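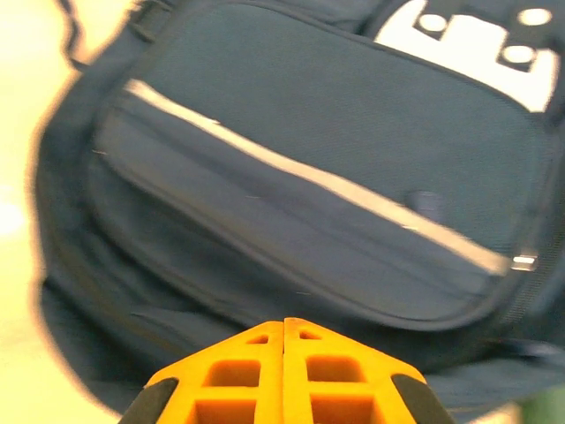 Flurkov G2 Lattice Finger Set: Slip Fault on Soft Goods

Applies to: G2 finger sets, orange, with black edge pads
Status: Replacement pads in stock
Part number, pad kit: 1872

Fault summary
The G2 set can lose grip on filled fabric items such as backpacks during a lift. The controller reports a closed grip and does not raise an alarm. The load may then drop from travel height. Units used only on cartons and rigid totes have shown no fault.

Cause
The adhesive under the pads softens after long duty. Under side load the pad creeps along the sloping edge of the finger and exposes bare plastic, which has much lower friction against woven fabric. Finger position changes very little as this happens, so the position check still passes. Selorm Amoah reproduced the fault on our test cell at cycle 1,322 with a weighted backpack gripped below the front pocket.

Safety notice
Keep people out of the drop zone while handling bags. Do not raise grip force to make up for a worn pad. Higher force bends the lattice and can crack the ribs next to the cut-outs.

Inspection
1. Stop the cell and lock out power.
2. Open the fingers fully.
3. Push each pad along its edge with a thumb. Any movement is a reject.
4. Check the ribs for white stress marks.
5. Run three test lifts at low height before returning to service.

Inspect every 225 operating hours. Replace pads in pairs.

Hard items on bags
Zipper pulls can catch in the lattice openings. Set the grasp point on plain fabric, clear of zippers and strap ends. If a pull is caught, open the fingers by hand with power locked out. Do not jog the arm.

Pad kit contents
Two bonded pads, primer wipe, alignment gauge, instruction sheet. Fits both fingers of one G2 set. Cure overnight before loading.

Price: $149 per kit
Technical contact: Natália Morais, Flurkov Service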